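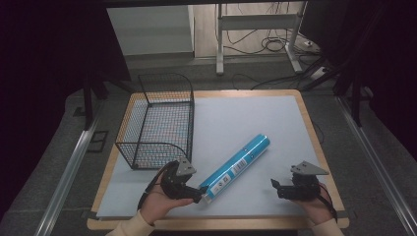 The sorting table, first progress report

Fonder Supply Room, Farías Street
Report to the Edosport Neighborhood Fund
1 Mar 2024

Dear friends at the fund,

First of all, thank you again. We said in our application that we would write to you once the room was up and running, and it is up and running, if you'll forgive a door that sticks and one wall still waiting for its second coat of paint. We have tried to keep this report to the headings you gave us, though you'll see we wandered a bit in the middle (there was more to tell you about baskets than we expected).

What the grant was for

You'll remember that the supply room takes in household and classroom odds and ends from people who are moving, clearing out a parent's place, or closing a small office, and passes them along to families and teachers who can use them. Before the grant everything came through the door in bags, was emptied onto the floor, and more or less stayed there until one of us had a free afternoon. Your money was to give us a proper place to sort, something to sort into, and a way of keeping track of what goes where. It was also to pay for shelving along the back wall, and I'll come to the shelving further down, as it's the part that has gone slower.

The table

We are so pleased with the table. It has rounded corners and a light wood edge, and we lay a smooth, pale sheet over most of the top, leaving a band of the wood showing all the way around. The rounded corners were a request from the people who do the most walking back and forth with their arms full, and I can report that my own hip is grateful. We had talked about a patterned oilcloth, and one was even donated (lemons, very cheerful), but small things kept getting lost among the lemons and it now lives on the tea shelf, where it looks wonderful. Against the pale sheet you can spot a paper clip.

We put the table in the middle of the room with space to walk on every side. At first we had it pushed up to the window for the light, and that was lovely until the second person arrived and had nowhere to stand. It has been moved twice more since then and I think we are finally done moving it.

The baskets

The application asked for plastic tubs. With your permission, which you kindly gave by e-mail, we switched to black wire-mesh baskets, ordered through Asico, and I want to say a few words about that in case other groups you support are thinking along the same lines. Tubs are cheaper and they stack. But we had borrowed some to try, and things went into them and were forgotten at the bottom. With the open mesh you can see from across the room whether there's something inside, and dust and crumbs drop through onto the sheet and get wiped up at the end of the day. We started with 8 baskets and have since bought 8 more, so we now have 16, all paid for within the line you approved.

The way it works now is that one basket stands on the left side of the table and whatever is being sorted goes on the right. You pick up a thing, look it over, read the label if there is one, and decide. If it belongs with that basket, in it goes. If it doesn't, it waits for its own basket to come around. It sounds almost too simple to put in a report! Still, it took us a good few weeks of bumping elbows to settle on it, and the left side rule was argued over with real feeling by those of us who are left-handed.

Labels and odd shapes

Long round things gave us more trouble than anything else that comes in. Tubes of every kind, rolls, canisters, marker pens the size of rolling pins. They wander off a table the moment you turn your back, and they never want to lie the same way as their neighbors in a shelf box. The bright blue tube in the photo at the top, with its barcode label and its smaller printed label further along, belongs to that family. Our practice now is to lay them down at a slant, one at a time, with the label turned where a person can get at it, and to put them in the basket lengthwise.

Labels get left on. We used to peel them off, thinking things looked nicer and more like a gift, and then a teacher very gently pointed out that she would like to know what she was being given. So the labels stay, barcodes and all, and we add a small paper tag of our own with the shelf letter in pencil. Anything with no readable label at all goes to a separate basket, which is gone through once a month with a magnifying glass and a good deal of guessing. What can't be identified is not given out.

Caring for the work surface

The sheet was the cheapest thing in the whole budget and we have probably talked about it more than anything else. It's wiped down before each session and again at the end, with a damp cloth and a little dish soap, and it is lifted off once a week so the wood underneath can be dusted. Tape is not allowed on it. Ballpoint pens aren't either, after an incident with a shopping list. We bought enough of the material to cut a spare, and the spare is rolled up on top of the cupboard.

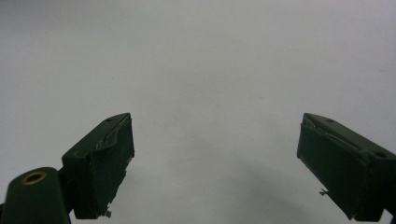
A plain, pale surface, gray-white and easy on the eyes.

We have found that people put things down more carefully on a clean, pale surface. I can't prove that to you with numbers and I won't try, but several of us noticed it separately, and the pile in the corner that we used to call "later" has gone.

What we've managed so far

You asked for figures, and we've kept the ones we could keep without turning the room into an accounting office. Since opening we have filled and sent out 52 boxes to families and classrooms. Sorting sessions are held on 2 afternoons a week. A bag that used to sit for a month is now usually gone through on the day it arrives, or by the next session if it arrives late. The waiting list for kitchen things is shorter than it was, and the waiting list for school things is longer, mostly (we think) on account of word getting around among teachers.

What has been slower

The shelving. The back wall turned out to be less straight than it looks, and the first set of uprights leaned forward in a way that made everyone nervous. We sent them back, waited for the refund, and have now chosen a freestanding kind that doesn't need to be fixed to the wall. It costs a little more than the first set. We've covered the difference out of what was left in the paint line, and the receipts are in the folder with this report. Until the shelves come, full boxes are standing along the hallway, which the dance class next door has been very patient about.

We also promised you a printed guide for people who donate, telling them what we can and can't take. A draft exists. It is too long, and I'm afraid that's my doing, so it is being shortened by somebody with a firmer hand.

Between now and the next report

The shelves should be up by May, and the hallway clear by then too. We'd like to try a second sorting table if the space allows, a narrower one, with a sheet cut the same way, and we'll write to you separately about that before spending anything. Two of the baskets will be kept back for the shelf boxes that come in mixed. And the guide will be finished and sent to you with the next report, short enough to fit on one page folded in half.

You are warmly invited to come and see the room on any sorting afternoon. There's tea, on the lemons, and there is always a bag to go through if you feel like staying.

With thanks from all of us at the Fonder Supply Room

Enclosed: receipts for table, baskets, sheet material and paint; refund slip for shelving; draft donor guide, long version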